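Florkberg group trains robot arms to plan around clear lids and shiny pots

A robotics group in Florkberg has published a method that helps robot arms work in kitchens where much of what they look at is glass or polished metal. The method, called Trarnport, is meant for small household jobs such as putting dishes in a rack or taking food out of a pot.

Glass and steel are a long-standing problem for robots that rely on cameras. A clear lid lets the camera see what is inside a pot, but a program may treat the food as if nothing stood in the way. A polished pot floor adds a second problem, as it can show a copy of whatever is resting on it. Depth sensors often return wrong distances for both surfaces, or no distance at all.

The Florkberg group works with cameras mounted at the wrist, close to the gripper. In its tabletop setup, a bread roll sits in a green electric pot under a glass lid, with a dish rack behind it and a mint-green plate lying on the table to the right.

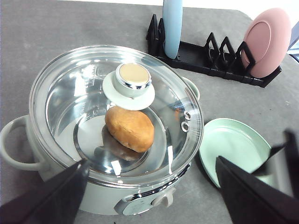 How the method works

Trarnport does not try to rebuild the full shape of every object. It sorts what the camera sees into things that can be touched now, things that are behind something else, and reflections. The sorting is done again with each new camera view, and the results are compared as the wrist moves. A real object and its reflection shift in different ways when the viewpoint changes, and the program uses that difference to tell them apart.

The planner then puts the steps in order. If the goal is to reach the roll, the lid has to come off first, so the knob becomes the first target. If the goal is to rack a plate, the roll and the pot are treated as things to stay clear of.

The training data came from people guiding the arms by hand through short tasks. The group recorded 160 of these sessions using a set of everyday kitchen items. Each session was split into short pieces, and a second program named Adska marked the points where an object was picked up, moved or let go. The group says this cut down on the labeling that had to be done by a person.

Plates are handled at the rim. With a plate held up on its side, the camera may see little more than an edge and the underside, and the program has to keep track of its tilt from that narrow view. The rack used in the setup has upright dividers, with a light blue plate in the leftmost slot and a pink one at the far right, leaving the slots between them open.

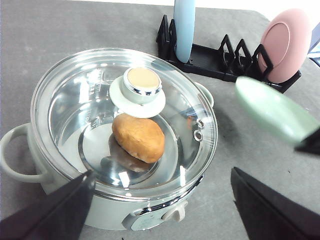 Results

The group compared Trarnport with an earlier planner of its own, Akande, which uses the same cameras but does not sort out reflections. Each was given 38 trials with covered pots. Akande reached for food through a closed lid in 16 of them. Trarnport did so in two.

The gain was smaller for plates. Both planners could find an open slot in most trials, and most of the failures came when a plate touched a divider on the way down. The group puts this down to the grip and not the vision. A plate held at one end can turn slightly between the fingers, and the planner does not yet correct for that.

Speed is also a limit. Comparing views adds roughly 10 seconds to a task, mostly at the start, while the wrist moves to get a second look. The group is testing a version that collects the extra views while the arm is already on its way to the first object.

Further trials will cover glass bowls and drinking glasses. The group plans to release the recorded sessions in May, along with the labels made by Adska.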